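Third month of teaching by hand

I have been on the Clollum project since May, and most of what I do is drive a robot by remote control while it records. Gilles Gautier set up the task at the blue shelves next to the white car. I steer, the arm follows, and afterward the recording goes into training.

The first thing I learned was to move slower than feels natural. If I hesitate over a bin, the hesitation goes into the data too. The wrist view is what I check most, even with a good part of it taken up by the gripper itself and the taped tube beside it. 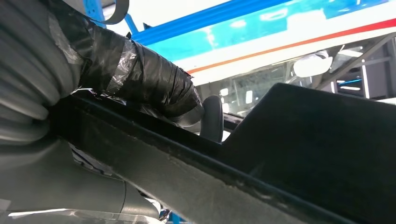

Getting to the right spot

Where the robot stands matters more than I expected. There is yellow tape on the carpet, and I start each run from the same place. When I am a few inches off, the reach comes out different and I usually throw the run away. We had 1,954 good ones at last check. The goal is 4,000.

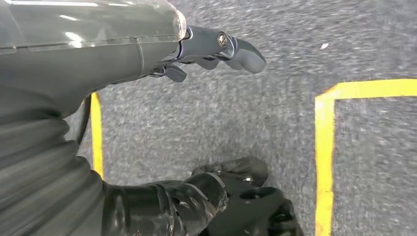 Posted by Bernadette Vasseur
Filed under: Work, Clollum

The low shelf is the hard one. I have to bring the hand in toward the bins on the left without bumping the stack, and judging depth through a headset still gives me trouble. My best day so far was around 100 runs.

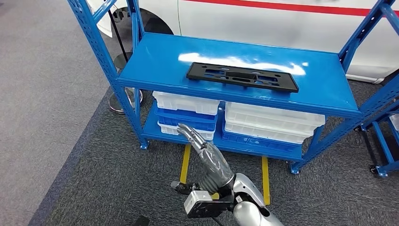 Do you need to know how to program to do this?
Most of us don't. I had 3 days of practice before my runs were kept, and the rest was patience.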